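4.2 Engagement news and the tone of the reader

In the second part of the study we looked at how readers of celebrity pages react when a famous couple announces a wedding. Our material comes from Brunduslow, an entertainment site with an open comment section. We collected 200 comments under four engagement stories, all published in December.

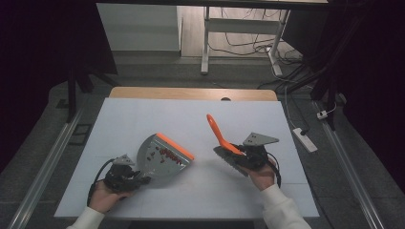

Each comment was read by two coders, Skoryk and Landry, who worked separately and met afterwards to discuss the cases where they did not agree. The most difficult group was the comments that congratulate the couple and in the same sentence remind the bride of her earlier engagement. We decided to mark them as "mixed" — a label which Vakulenko also uses for similar material.

Mixed comments were more common when the story had a posed portrait of the couple. When the story had only text, readers wrote more about the ring, the date and the guests. 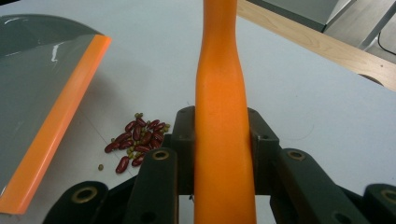
Figure 4. Gripper fingers holding an orange object.

Color is a frequent subject in the comments about the engagement dress. Readers do not only name a color, they also judge if it is suitable for the occasion. A strong orange, like the one of the smooth object in Figure 4, was called "brave" by friendly readers and "loud" by the others, while pale colors received almost no remarks. We return to this difference in the next section, where the comments from Imby are added.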